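Tilby Home Catalog Support Developers Contact

Search the documentation Search Clear

# Tilby Tabletop Handling Kit: README and Data Card

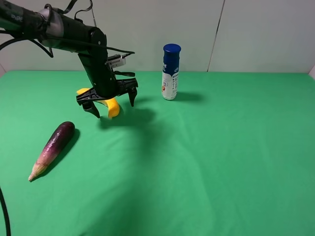
*Figure 1. Tilby arm holding a yellow, banana-shaped item over the green work surface, with an eggplant and a bottle also on the table.*

Release date: 2026-02-12
Maintained by: Sakumel Documentation Office
Document owner: Rehema Khaemba

## Summary

The Tilby Tabletop Handling Kit is offered by Sakumel to teaching laboratories, food-service equipment makers and small research groups. It consists of a single arm with a gripper, an enclosed tabletop cell, control software, and a set of recorded handling runs supplied as reference data. This file describes what is delivered, how the reference data was recorded, and the conditions under which both may be used.

Purchasers who hold the earlier bench version should read "Changes from the bench version" before installing the software. Settings files from that version will not load.

## Contents of the delivery

- One arm, assembled, with gripper fitted
- Wrist module and connecting cable
- Wall panels and table covering for the cell
- Control unit and power supply
- Emergency stop switch on a separate lead
- Storage drive containing the software and the reference data
- Printed safety sheet

Produce, bottles and other handling items are not supplied. A list of suitable items is given in `docs/items.md`. Local substitutes are acceptable if they fall within the weight limit stated on the safety sheet.

## Reference data

The reference set contains 2,000 runs recorded at the Sallenden test room. Each run covers one attempt to pick up one item and put it down at a marked or unmarked place on the table. Of these, 300 are held back for testing and are stored in a separate folder. They should not be used to tune settings.

The runs involve 23 different items. Most are fruits and vegetables, with a smaller number of household containers. Items were chosen to vary in shape, surface and stiffness. Long, curved and tapered items appear often, as customers have reported more difficulty with these than with boxes.

Each run is stored in its own folder and includes:

- `video.mp4`, the view from the fixed camera
- `joints.csv`, the arm position readings
- `grip.csv`, the gripper opening and commanded force
- `notes.txt`, the operator's remarks, if any
- `result.txt`, one of `placed`, `dropped`, `missed` or `stopped`

Runs that ended in a drop or a miss have been kept. Runs marked `stopped` were ended by the operator and may be shorter than the others. The `notes.txt` file is absent where the operator made no remark; software that reads the folders should allow for this.

## Recording conditions

The cell was lit from overhead throughout. The green covering was smoothed at the start of each session but was not pinned, and folds may be present. Shadows cast by the arm were not removed from the video, and no color correction was applied.

Items other than the one to be handled may be on the table during a run. Their identity is given in the run index, `index.csv`, under the column `others`. Positions of these additional items were not measured.

Produce was replaced when it became soft or damaged. Two items bearing the same name in the index are therefore not always the same physical piece, and may differ in size and color.

## Installation

1. Place the cell on a level table and fit the panels before attaching the arm.
2. Lay the table covering so that it reaches all edges of the work area.
3. Connect the emergency stop and test it with the arm powered but at rest.
4. Run `setup.sh` from the storage drive and follow the prompts.
5. Move the arm slowly through its full reach and check that no cable pulls tight or catches on a panel.

Step 5 must be repeated whenever a cable is moved or replaced. The warm-up period is 15 minutes. Position readings taken during warm-up should be discarded.

## Known limits

The gripper can hide a large part of the item it holds from the fixed camera. Methods that depend on seeing the whole item will perform poorly on these runs.

Labels on containers are often too small to read in the video. The reference data is not suitable for work on reading text.

All runs were recorded in one room, against pale walls and a green surface. Results obtained with this data should not be assumed to hold in a kitchen, a shop or a packing line. Purchasers planning such use are advised to record their own runs with `record.sh`.

The kit has not been approved for handling food intended to be eaten.

## Outside review

Antoniadis carried out a review of the kit on behalf of prospective purchasers. The reviewers found the run index clear and the setup script dependable. They raised two objections: the safety sheet did not state who may reset the emergency stop, and the gripper force readings were given without units. The first has been corrected in this release. Units will be added to the header of `grip.csv` in the May release; until then, readings are in newtons.

## Changes from the bench version

- Settings files now use a new layout and must be created again
- The `stopped` result has been added
- Run folders are numbered in order of recording
- The wrist module is detected at startup, and a warning is shown if it is not connected

## Terms of use

The software is licensed to the purchasing organization for use with one kit. The reference data may be used for teaching and research and may be shared within the organization. It may not be resold. Published work that draws on the data should name the Tilby Tabletop Handling Kit and give the release date shown in this file.

Errors in the data should be reported to the Documentation Office with the run number and the name of the affected file.

Contact Sakumel | Copyright Sakumel. All rights reserved. | Back to top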